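消火器・避難経路 点検チェックリスト(コメント付き)
Brendetbridge 2号棟 2020年2月
点検者:Hiwot Belay 立会:Getachew Jemal

1. 消火器の設置場所
判定:可
コメント:図面どおりの位置にある。ただし図面のほうが古い。前回の点検表にも「図面更新予定」とあったが、予定のまま残っている。

2. 消火器の圧力計
判定:可(条件付き)
コメント:針は緑の範囲内。点検札の署名が毎月同じペン、同じ傾きで並んでいる。本当に月ごとに見て書いたのか、まとめて書いたのか、札からは判断できない。

3. 避難通路の幅
判定:不可
コメント:東側通路に台車。「一時的に置いているだけ」との説明だったが、車輪のまわりに埃がたまっていた。一時的という言葉の意味を確認したい。

4. 非常口の扉
判定:可
コメント:開く。重い。Wubit Tsegayeさんは「慣れれば軽い」と言うが、初めての来客が慣れているとは思えない。

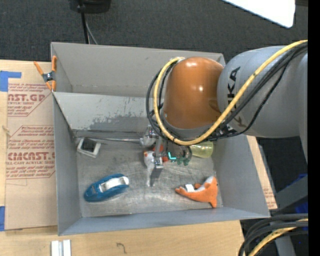
Tamiru事業所 安全衛生課 防火係

5. 誘導灯
判定:要再確認
コメント:点灯は確認した。停電時の切り替え試験は、業者Flunthorpeの報告書に「良好」と一語あるのみ。何分点灯したのか書かれていない。請求額4,000円の内訳にも試験の項目がない。記録の再提出を求める。

6. 非常放送
判定:不可
コメント:食堂では聞こえるが、北側の階段では言葉として聞き取れない。音量を上げたとの報告を受けて再度試したが、割れた音が大きくなっただけだった。スピーカーの向きか、台数の問題と思われる。

7. 避難訓練の記録
判定:保留
コメント:参加者182名とある。名簿の添付なし。集合完了までの時間は前回と秒まで同じ。偶然かもしれないが、計測者の名前を書いてもらわないと信用しにくい。Mulugeta Aberaさんに原本を探してもらっている。

8. 可燃物の保管
判定:可(条件付き)
コメント:棚の表示と中身は一致。段ボールの空き箱が隣に積んである。「回収日まで」とのことだが、回収日を答えられる人がいなかった。

9. 防火戸の閉鎖
判定:不可
コメント:2か所のうち西側が最後まで閉まらない。手で押せば閉まる、という回答は対策として認められない。部品代はMandtonの見積もりでほぼ2,000円。先送りするほどの金額か疑問。

10. 緊急連絡先の掲示
判定:要修正
コメント:異動した人の内線番号が残っている。試しにかけたら会議室につながった。

総合所見
「可」が並んだ前回の表と比べると厳しく見えるだろうが、設備が急に悪くなったとは考えていない。前回の表は現場を回らずに書けてしまう書式だった。今回から、不可の項目には確認した人の氏名を記入する。

是正期限:4月の定例会まで
3、6、9は写真ではなく現地で再確認する。
確認担当:Mihret Mamo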